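Room Use and Domestic Work, Unit 4
Tables, boxes and the question of "setting up"
Handout to go with the Monday session. Please read before the seminar, bring a pen, and be ready to disagree with it.

Last week's reading was the Brendcombe guide to workspace layout, and I gather from the forum that most of you liked it. I liked it less. It is tidy and confident and it has coloured arrows, but it rests on a claim it never tests, which is that a room works well when every object in it has a fixed place. Catinca Cozma made this point in the seminar and was rather shouted down, so I want to give it a fair run.

4.1 What the guide says

Brendcombe divides any working room into three zones: arrival, handling and storage. Things come in at the arrival zone, get dealt with at the handling zone and end up in storage. The guide says a table should belong to one zone only. It says boxes should be flattened "at the point of emptying". It says appliances should stand against a wall with a clear approach from the front.

The last of these I have no quarrel with. The other two deserve more suspicion than they got.

The authors asked 250 people to score their own rooms before and after rearranging them. The scores went up. Of course they did. If you have spent a Saturday dragging furniture about you will score the result kindly. There was no comparison group, no visit by anyone else, and no second look after the novelty had worn off. Fiifi Ofori asked whether a bad study can still give good advice. It can, but you then need some other ground for believing the advice, and the guide doesn't offer one.

4.2 The table problem

Think about the tables you use yourself. Mine is a desk until about six, then it is where the post goes, then it is where we eat. By the guide's standards it fails three times a day. I don't find that it fails at all, except when the post wins.

A shared table is awkward in a different way. In a large room with several people coming and going, any flat surface near the middle will collect what people are carrying. Kekeli Korletey's name for this is "landing", and I have borrowed it. Landing is usually treated as a fault in the user. I would ask first whether the room gives them anywhere else to put the thing down. Bags and coats want a hook, small items want a tray, and if neither exists within a few steps you should expect the table to be used.

Look at the next picture with this in mind. Ask which of Brendcombe's zones the table belongs to, and what you would have to know before you could answer.
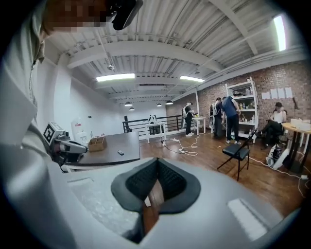 Fig. 4.1. Dark-topped table with an open cardboard box, white appliance against the wall behind.

My own answer is that you can't place it from the picture alone. An open box could be on its way in or on its way out. It could equally be where that box lives, as it does in plenty of rooms where a cardboard box has been promoted to a drawer. The small dark object near the front edge might be a remote or a phone, and the two have very different reasons for being on a table. A phone will leave with its owner. A remote is supposed to stay, and generally doesn't.

Students in previous years have been very quick to call this sort of table "cluttered". Be careful. Clutter is a judgement about use, and one view gives you the objects without the use. If you write "cluttered" in your assignment I will ask you what got in the way of what.

Notice the ceiling too, as hardly any of the layout literature does. Corrugated decking, open steelwork, long fluorescent fittings nearer to us and dome-shaded pendants further back. A change of fitting may mark a change of use, or may simply be what was bought that year. The guide would have you draw a zone line between the two without asking.

4.3 Boxes

The advice to flatten boxes at once is repeated in nearly everything on the reading list, and I have never seen it argued for properly. Against it:

Returns. If you flatten the box and the thing inside is wrong, you need the box again, and tape.
Sorting. An open box on a table is a decent temporary container while you decide where the contents go.
Carrying. Half the objects in a house move rooms in whatever box is nearest.

For it: boxes breed. Aba Arthur kept a diary for the Dukine flat-share project and found the same two boxes in the hallway for the whole of February, each waiting for someone else to deal with it. I take that seriously, more so than the survey, as she went and looked every evening. What it supports, though, is a rule about how long a box may stay. It gives no support to a rule about the minute of emptying.

4.4 For the seminar

Choose one table you can visit at least twice in a day. Write down what is on it, who put each thing there (if you know), and where it would otherwise have gone. Keep the two visits on separate sheets. Up to 200 words of comment, please, and no floor plans unless you can draw one.

Then take one rule from the guide and say what evidence would make you give it up. "None" is an allowed answer but you will have to defend it out loud.

Esi Nartey is leading the first half and will want to hear from people who didn't speak last time. Read chapter 2 of Asante's Household Order beforehand; it is 18 pages and the footnotes are better than the text. Skip the Stumik storage brochure, which has been left on the reading list from an earlier version of the unit and is selling shelves.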